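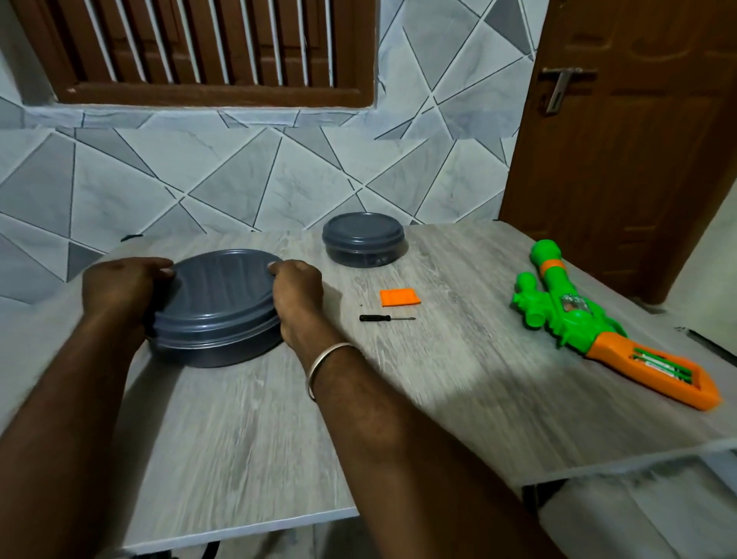
Issue 14

Stemby Tabletop Kit: read me first

Hello, and thank you for downloading the Stemby recordings. If you came for the recording kit itself (the head camera, the clip-on battery and the little case they travel in), you'll find plenty about it further down, but the files are what most people write to us about, so they come first.

What you have

The set holds 241 recordings of people doing small jobs with their hands at a table, all taken from head height with the Stemby kit. They are meant for anyone teaching a robot arm to deal with ordinary household things: lids, tubs, small tools, toys, the sort of clutter that gathers wherever people live. Every recording comes with a short text note saying what the person had been asked to do, and a second note, written afterwards by somebody else, saying what they did. The two don't always agree, and we have left them that way on purpose. Rosalía Quintana wrote most of the second notes and has a lovely plain style, so do read a few before you start.

The opening picture comes from the lidded tubs group. It has two ribbed grey containers in different sizes, with both hands on the larger one, and a small screwdriver and a green and orange water gun sharing the table. We like this group very much for two-handed grips on something wide, and it is also a fair test for any model that has only ever met bare tables.

How the folders are laid out

clips: the recordings, in 5 groups (lidded tubs, hand tools, toys, cloth, mixed)
notes_asked: what the person was asked to do
notes_done: what the person did
extras: lens settings, and the form each person signed

File names match across the first three folders, so a clip and its notes will always share a name. If you rename one, please rename all three, or the loader will sulk and skip the lot without telling you. (We mean to fix that!)

About the kit

The camera sits on a soft band and points slightly down, so that the wearer's hands stay in view during close work. Benito Urquijo, who put the first one together for us at Govora, wanted something you could forget you were wearing, and I think he has very nearly managed it. A full battery gives 40 minutes of recording. The band fits most adults, though if you have a lot of hair you may want to tie it back below the strap. The kit can be bought outright or borrowed for a month at a time, and borrowed kits come with a spare battery.

Things to know before you train on it

Fast hands blur. You will meet it most often when somebody is reaching or shifting their grip, and we have kept those stretches in, as a robot's own camera will give you the same trouble. If you would like them out, set skip_blur to yes in the loader.

Small flat things on the table are not always named in the notes. Please don't treat a missing name as proof that the thing is missing.

There is no sound and no force reading. A lid being pressed and a lid being held can look very much alike, and the notes are your best help there.

Terms

Free for study and teaching. For use in something you sell, please write to Corina Reisinger at the Stemby desk, who answers everything in the end, though September is always a slow month for her.

Changes in this issue

Cloth group added.
Spelling put right in notes_done.
Loader now reads folders with spaces in their names, with thanks to Nivaldo Araújo for the patient report.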